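The Arm Was the Cheap Part
What a small shop learned from a year of pricing its first robot

I keep a spreadsheet called "arm." It has 42 rows, and the robot is one of them. The other 41 are things I had never heard of when Yaqin Dong and I decided our repair and repackaging shop in Lirneck could use some help with returned housewares. (I had a budget line that said "misc." I was so young!)

We started in May, with three quotes and a lot of optimism. Two of the quotes were for the arm and nothing else, like buying a truck and finding out the wheels are sold by a different company. The third came from Theophilus Wumbei at Akar, and it was the highest by far, so naturally I put it at the bottom of the pile. Then I read it properly. He had priced the gripper, the mounting, the power, the cable ties, two days of training and a spare set of fingers. Once I added all that to the other two, they weren't so cheap anymore.

His best advice was to write down our 13 most annoying items before talking money with anybody. Lamps were at the top of my list. A lamp is heavy at the bottom, bendy in the middle and has a cord that wants to go everywhere, and if a seller only wants to show you boxes, you should bring a lamp.
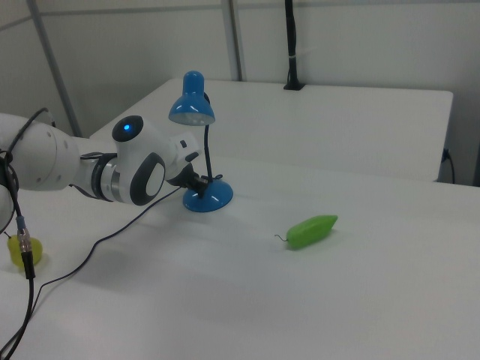
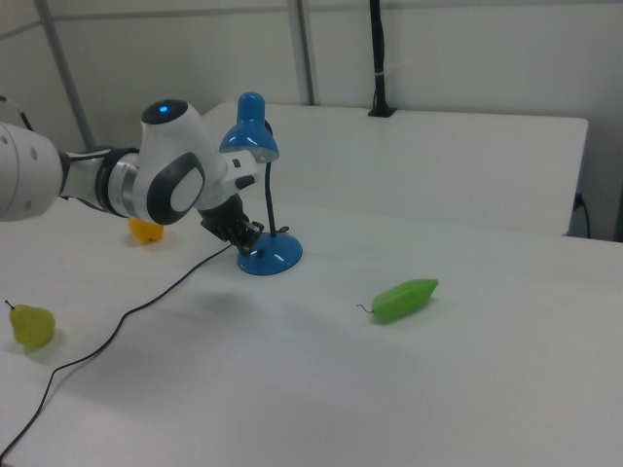

A gooseneck desk lamp, cord and all, with some toy vegetables for company.

So, fingers. We budgeted for one pair and ended up with three, and I would now put $2,000 aside for grippers before even looking at arms. Milagros Arango, who keeps our books, wanted to know why a robot needed a wardrobe. Fair question! My answer was that a mug and a floor fan don't have much in common, and she let me have the money in two installments.

Then there's the table. I priced ours at $200, from the same catalog we use for packing benches, and it wobbled. The replacement cost a good deal more and took five weeks to show up, and the installer's visit had to be moved and paid for again. Order the table first. Order it before you've picked the robot, if you can get the footprint from the seller.

Jianguo Mao at Vunley, who has bought more of this stuff than I ever will, leases everything for the first year. We bought outright and I go back and forth on it. The lease would have cost us more by Christmas, but it came with service calls, and I've paid for four of those so far. Row 43 is going to be a service contract, as soon as Milagros picks up her phone.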